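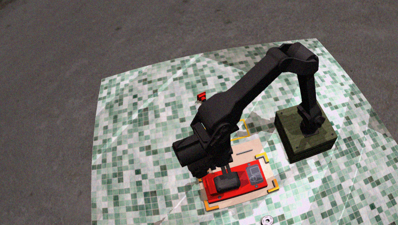
Tiled bench top, mixed greens and white. See item 4.

Padilla Road Workshop, Spring Walk-Through
Date: March 27, 2026
Walked by: Marites Cabrera
Copy to: Arnel Dumlao

1. Exits and hallways: OK
Both doors opened with one hand, and thank you to whoever finally moved the bicycles. The mat by the side door curls up at one corner. I taped it down, but tape is only tape, so let's get a new one before the May open house.

2. Fire extinguishers: OK, one note
Needles in the green on each of them. The tag on unit 481 is so faded I had to take it to the window to read it. Arnel, could you ask Rakthorpe for a fresh one when they come by?

3. Kiln room: NEEDS WORK
The Kiline is in good shape and the vent pulls nicely (I held a strip of tissue up to it, the way my mother used to check her stove hood). The shelf beside it is another story. Cardboard boxes again! Please keep everything that burns out of there, even for an afternoon.

4. Tiled surfaces: OK
I ran a cloth over the grout and it didn't snag. Vinegar is hard on grout, so please stick with plain soap.

5. Electrical: NEEDS WORK
Breaker 13 has no label. Cover plate missing behind the sink, and that one I would like fixed this week.

6. First aid box: OK
Restocked, although the burn gel is getting low.

7. Storage loft: NOT CHECKED
The ladder was out on loan. The posted limit is still 400 pounds, and that includes you, dear, along with whatever you are carrying.

Open items: 2 (kiln room shelf, electrical)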